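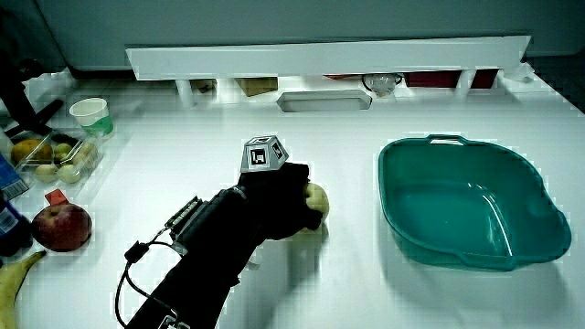 A pale yellow-green fruit on the white tabletop beside the teal basin, with more fruit in a clear container at left.

Fandholm moves fruit sorting to one table

VURNUM, July 18, 2020 - The Fandholm grocery counter has changed the way it handles soft and thin-skinned fruit. Pieces are now taken out of their retail containers one at a time, checked on a white table, and set in a plastic basin before they are washed or put back on sale. The old method, in which a whole container was tipped into a sink and sorted by feel, was dropped at the start of the week.

The change covers fruit sold by the piece and fruit sold in clear lidded or open containers. It does not cover berries, grapes or bananas, and it does not cover anything that arrives already washed and sealed by the packer. Vegetables stay on the old bench next to the scale.

Güven Taşdemir, who runs the produce side of the counter, wrote the new work sheet. It fits on one page and is taped inside the door of the dry store. Most of it deals with where things go. The source container stands at the left of the table, the piece being checked is set down in the middle, and the basin stands at the right, with enough clear surface between them that a round fruit can be turned without touching either one.

"The mistakes we were making were mostly placement mistakes," Taşdemir said. "A checked piece went back next to an unchecked piece and then you had to do both again. With the basin on the other side, you know what is in it."

The white surface was chosen for contrast. Pale green and cream-colored fruit shows bruises poorly under the warm lights on the sales floor, and the old bench is a dark gray that hides juice. A leaking piece leaves a visible mark on white within a short time. The sheet asks for each piece to be turned through a full rotation, with the stem end checked last, and then moved to the basin by hand height and released at the bottom. Dropping from the rim is not allowed.

Several basins were tried. A square tub had more room but also had corners where small fruit collected and rubbed together. A steel bowl was easy to clean and was noisy, and it chilled quickly in the cold room and then sweated on the table. The wide oval plastic type was kept for its sloping inner walls, which let a piece roll slowly toward the middle, and for its molded handle. It is light enough to be carried to the sink with one hand on the handle and the other under the opposite rim. The sheet specifies that a basin is filled to a single layer only, and that it goes to the sink as soon as that layer is complete.

Mixed containers are now permitted at the sorting table, which is a change from the written rules of last December. Under those rules, large fruit and small fruit had to be separated before sorting. In practice a large orange-yellow fruit and a handful of small pale ones often share a tray when the counter is making up household orders, and taking them apart first meant handling everything twice. The larger piece is now taken out first, then the small ones from the front of the tray to the back.

The limits on the work are short. A container may stay open at the table for no more than 5 minutes. Containers over 2 kilograms are split before they are brought over. The table is wiped between containers with a damp cloth and then a dry one, and a wet table is not used, as round fruit slides on it. Fruit with broken skin is never put in the basin. It goes in a separate lidded box under the table and is weighed at closing.

Drinks and cartons are a point still under discussion. The sorting table is also where household orders are assembled, and bottles, cartons and paper cups tend to end up along its left side. The present sheet allows packaged groceries to stand there if they belong to the order being made up and if they are kept behind or below the produce container, away from the path to the basin. Taşdemir would like a narrow shelf above that edge instead. The wall on that side has a conduit in it, and the landlord has not yet approved the drilling.

Results so far are limited to a trial run before the change. Over 28 working days the counter logged about 300 containers through the new layout and recorded the weight of fruit set aside from each. The log has been passed to Bilgin, the wholesaler that supplies most of the counter's stone fruit and melons, which asked for it in order to compare damage found at the counter with damage found at its own dock. Neither side has released totals. Taşdemir said the log was not set up to compare suppliers and should not be read that way, since the trial included a change of cold room setting partway through.

One effect was clear without the log. Sorting takes longer per container than it did. The time is partly recovered at the sink, where the basin goes straight under the tap and the fruit does not have to be gathered again. On busy mornings the two steps are now done by different people, one at the table and one at the sink, with a second basin in use so that the table does not wait.

Mamer, the delivery service that picks up household orders from the side entrance, has been told to expect later first pickups for the rest of the month. Orders without fruit are not affected and will be ready at the usual time. Customers who collect in person can ask to have fruit left unwashed, and in that case the pieces are returned from the basin to a clean container and labeled before they leave the table.

The old containers are not reused for washed fruit. They are rinsed, stacked and sent back to Bilgin with the empty crates. The counter is looking for a replacement with larger drain holes - the present type holds water in the ribs of the base - and samples are expected before the stone fruit season ends.

The work sheet will be revised when the shelf question is settled. Copies are available at the counter on request.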